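Ticket 1110: Label printer drops off the network at Harngate
Status: Open
Priority: Normal
Site: Harngate, ground floor stores

Wednesday, 10:17
The Ruveo label printer by the goods-in desk stops answering after it has been idle for a while. The front panel still says Ready. Jobs sent from the stock system sit in the queue and then fail with error 52. Turning the printer off and on clears it, and the stuck labels all come out at once, so we get duplicates. The Otley site has the same model and hasn't reported this.

Wednesday, 11:05
Swapped the network cable and moved it to another wall port. No change. Printed the settings page while it was working: the address is set to automatic, sleep timer is 10 minutes. Asked stores to note the time of each failure.

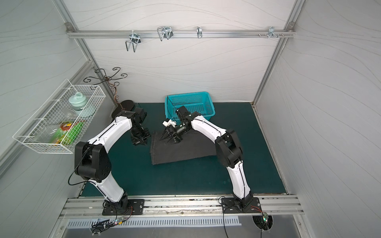

Failures so far all came after a quiet spell, never in the middle of a batch. Set the sleep timer to Off and sent a test label every so often until lunch. All printed.

Wednesday, 14:40
It has failed again with the sleep timer off, so that isn't the whole answer. The printer had picked up a different address from the one the print server holds. Restarting it gave the old address back. I have asked for a reserved address and left the queue paused in the meantime.

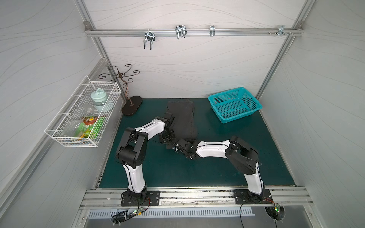
Otley had this with the Huanca print server before the move. Reserving the address on its own didn't fix it for us, we also had to delete the printer port on the server and add it again. Please clear the queue first or the old jobs will print twice.

Wednesday, 15:20
Thanks. Queue cleared, port deleted and added again with the reserved address. Test label printed. Leaving the ticket open overnight.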